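Visits & Open Days | Home and Workshop Automation
Last updated: July

I had been meaning to get to the Fandesau open day for two summers running, and both times something came up (a leaking roof, then a nephew's graduation), so when the reminder landed in my inbox this year I put it on the kitchen calendar in red marker and told everyone in the house that I was not available. It's a long drive for me, the last stretch of it through orchards, and I got there just before 10 in the morning with a cold coffee and high hopes.

Fandesau, if you haven't come across them, put together a tabletop robot arm kit with a two-finger gripper and a small camera at the wrist. They sell it to small workshops, repair counters and the kind of stubborn hobbyist who has already filled one garage and is eyeing the dining room. The building is an old seed warehouse, and it still smells faintly of burlap when you come in, which I liked very much. There was a sign-in table, a bowl of plums, and a map of the rooms that somebody had drawn by hand and photocopied a little crooked.

The first hour was a walk through assembly. I won't pretend I followed every step, but the people at the benches were patient with us and let us hold things. I got to tighten a wrist joint myself! The kit comes in 13 bags, each one matched to a chapter in the manual, and I was told most buyers need a weekend to get from the first bag to an arm that moves. A man ahead of me in the group asked whether his teenager could do it alone, and the answer was yes, with the exception of the cable routing, where a second pair of hands saves a lot of bad language.

Then came the part I had driven for, the comparison room. Fandesau had set out the two trim levels side by side, the Silletti and the Adeleke. The Silletti is the plain one, $889 with the standard fingers. The Adeleke adds a hooked finger set and the better camera, and the fingers can also be bought separately for $114 if you start small and get ambitious later – and I suspect most of us do. I tried both with the hand controller. The Silletti felt a touch jumpy when I closed the gripper, though that may well have been me. The Adeleke was smoother and I could have stayed there all day, if there hadn't been a very polite line forming behind my elbow.

Lunch was soup and rolls under the loading dock roof, and I ended up sharing a bench with a couple who run a small watch and jewelry repair counter two counties over. They wanted to know whether an arm could help with sorting and wiping down, and they had better questions than I did. How does it manage with cloth? What does it do when there are small valuable things lying nearby? I tagged along with them for the afternoon, and I'm glad of it, as the cloth handling table turned out to be my favorite stop of the whole visit. 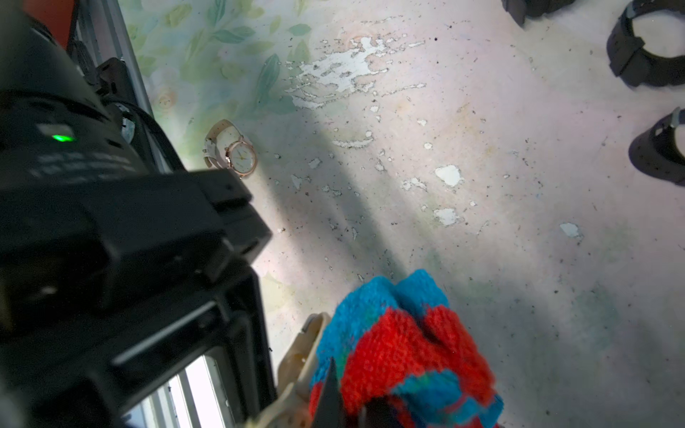
A striped towel in the gripper, with a watch on the worn tabletop beyond.

Cloth is hard for these machines, we were told, as it never has the same shape twice, and I can believe it after one try at the controls. A block just sits there and waits for you. A towel sags and folds over itself and hides its own edges, and you find yourself leaning sideways in your chair as though that would help. My advice to anyone thinking of this kit for cloth work is to spend the first week on nothing else, with a thick towel you don't mind snagging.

I did have a few grumbles. The manual is printed in small gray type that my eyes did not enjoy, and the replacement parts list is only online. The support plan, which they call Hirkier, costs $63 a year, and I asked three times what happens if you let it lapse before I got a clear reply (you keep the software you have and lose the phone line). I would like to see that written on the box.

Did I buy one? I put my name down for the Silletti and left the fancy fingers for another year, and then spent the drive home changing my mind and changing it back. Parking is free behind the building, the plums were excellent, and they take orders at the desk until 4 in the afternoon.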